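Notebook - Skedville edition, collation room
October 16, 2018

Present: me, Juniper Fitzsimmons. Ksawery W. in from one o'clock.

Picked up at chapter 11 of the novel, where we stopped last time. Copy A is the first printing (Kaczorowski, 2,000 copies according to the ledger). Copy B is the cheap reprint, 400 copies, reset throughout. Working text is still our transcription of A, read aloud against B, one reading and one marking, swap every ten pages.

Got to page 265 of A by lunch. Slower than planned. The reprint drops paragraph breaks whenever the compositor needed to save a line, so I lost my place twice and had to go back to the top of the page. Ruler under the line from now on, for both of us.

Variants so far: 844 in the file. Most are commas. I have been coding them the way we agreed in April - P for punctuation, S for spelling, W for wording, B for breaks - but the B code is getting overused and we need to split it. Chapter breaks and paragraph breaks should not be in one bin. 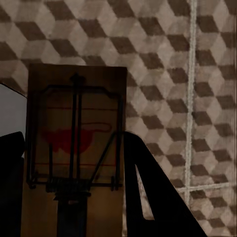 Chapter 12, the letter

This is the one that matters for the introduction. In A the sister's letter is set inside the paragraph with quotation marks. In B it is set off, indented, with its own salutation line. The words are the same except for one: A has "I shall not come," B has "I shall not come home." Coded W.

I don't think B has any authority here. The reprint was done without the author as far as the correspondence shows, and "home" looks like a compositor filling out a sentence he thought was short. Ksawery disagrees. She points out that chapter 19 quotes the letter back, and in both copies it says "come home." So either A is wrong in chapter 12 and right in 19, or the author meant the character to misremember it. I like the second reading better but liking it is no reason to print it.

Agreed for now: keep A in the text, give B in the notes, flag for the editors' meeting.
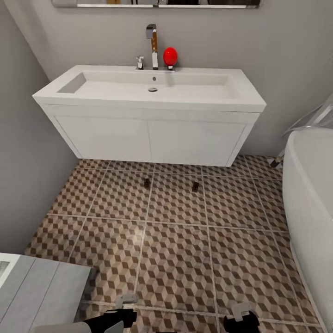
Vanity and basin, red egg-shaped piece to the right of the faucet.

Afternoon

Ksawery read, I marked. Chapters 13 and 14 done. Chapter 13 is clean, very few differences, all P. Chapter 14 has the dialect speech and is a mess. B standardizes some of the farmer's lines and leaves others alone, sometimes in the same conversation. I started entering each word separately and then stopped, it was filling the file with noise. Entered the rest by speech with a note. Will go back and make the first page match.

Also compared the two title pages. A has the subtitle, B doesn't. The epigraph is in both but B leaves off the poet's name. Need to check whether the Jornon copy has it. Their catalog entry says "third state," with no explanation of what the first two are. Wrote to them asking for a picture of the title page and the page facing. 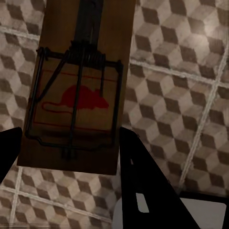

The other thing to settle is the preface. Kullell wants it at the front of our edition where B puts it. In A it comes after the last chapter, under the heading "To the Reader," and it gives away the drowning. A first-time reader should not get that on page one. My vote is to follow A and mention the move in the textual note. Ksawery is fine either way but says students will skip it at the back. Probably true.

To do:
Split code B into BC and BP, recode what is already in the file
Fix first page of ch. 14 to match the rest
Type up the note on "come / come home," half a page, no more
Ask Kullell for a deadline on the preface question
New pencils, the soft ones smear on the printouts

Next session starts at chapter 15, Ksawery reading.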